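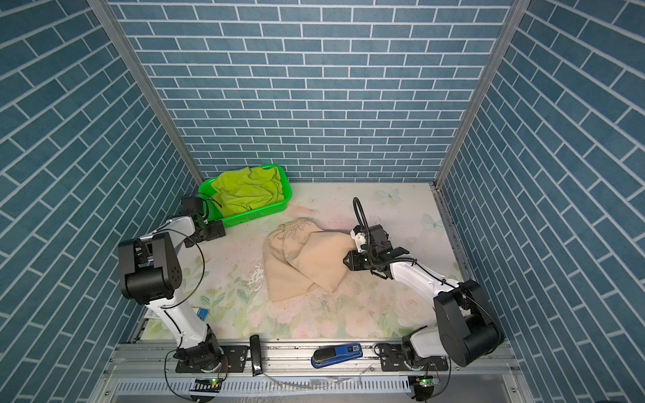
Caderno de desenvolvimento - Pritgate, equipe de jogabilidade
Projeto: Atorance (jogo de corrida, versão interna de agosto)
Registro de Bindu D'Souza

Assunto: comportamento da física de colisão no modo cooperativo e queda de desempenho no segundo circuito.

Retomou-se pela manhã o problema assinalado por Jagadeesh Fernandes na revisão anterior: quando dois veículos permanecem encostados lateralmente por mais de alguns segundos, o carro conduzido pela inteligência artificial ganha velocidade de forma indevida. O defeito foi reproduzido em 15 de 23 tentativas, sempre com o veículo do jogador do lado interno da curva. Nas retas não se manifestou.

A hipótese inicial, de que o erro estaria no coeficiente de atrito da carroceria, foi descartada. Zerou-se o coeficiente e o resultado permaneceu idêntico. Ravindran Poojary sugeriu examinar a rotina que devolve os adversários ao traçado ideal. De fato, a rotina aplica um impulso corretivo a cada quadro enquanto durar o contato, sem verificar se o impulso anterior já foi consumido. Com a correção acumulada, o carro é projetado para a frente e, em um dos casos, atravessou a mureta do viaduto e continuou a corrida por baixo da pista.

Medida adotada: limite de um impulso por contato, com intervalo de espera antes do seguinte. O valor do intervalo está provisório no arquivo de configuração e não deve ser alterado sem aviso a Poojary.

14h30 - Nova bateria com a correção aplicada. O avanço indevido não voltou a ocorrer. Em contrapartida, os adversários demoram a se recuperar depois de uma batida frontal e ficam atravessados na pista. Fica em aberto.

Desempenho. O circuito Sokach continua abaixo da taxa de quadros exigida no trecho do porto. Nasrin Farahani verificou que as caixas destrutíveis do cais são carregadas todas de uma vez, e que os fragmentos permanecem na memória depois de saírem do campo de visão. Com até 4.000 fragmentos ativos, o jogo engasga de modo perceptível na segunda volta. Propôs-se eliminar os fragmentos fora de vista e reduzir a variedade de modelos. Lakshmi Chowdary manifestou reserva quanto à redução, pois a direção de arte já aprovou o cais como está. Aguarda-se a posição dela por escrito.

Câmera. O tremor ao acionar o turbo foi considerado excessivo por dois avaliadores, um dos quais interrompeu a sessão. Reduziu-se a amplitude à metade. Convém incluir a opção no menu de acessibilidade - o texto da opção ainda precisa ser redigido e enviado à tradução.

Som. O motor do veículo Shetty silencia na troca da quarta para a quinta marcha. Defeito antigo, reaberto. Fernandes supõe tratar-se de amostra ausente no pacote de áudio; não houve tempo de conferir.

Pendências:
Recuperação após batida frontal (Poojary)
Descarte de fragmentos no circuito Sokach (Farahani)
Parecer sobre os modelos do cais (Chowdary)
Amostra de áudio da quinta marcha (Fernandes)
Texto da opção de tremor de câmera (D'Souza)

A compilação das 18h inclui a correção do impulso e a nova amplitude da câmera. As alterações de Farahani ficaram em ramo separado e não devem ser incorporadas antes do parecer.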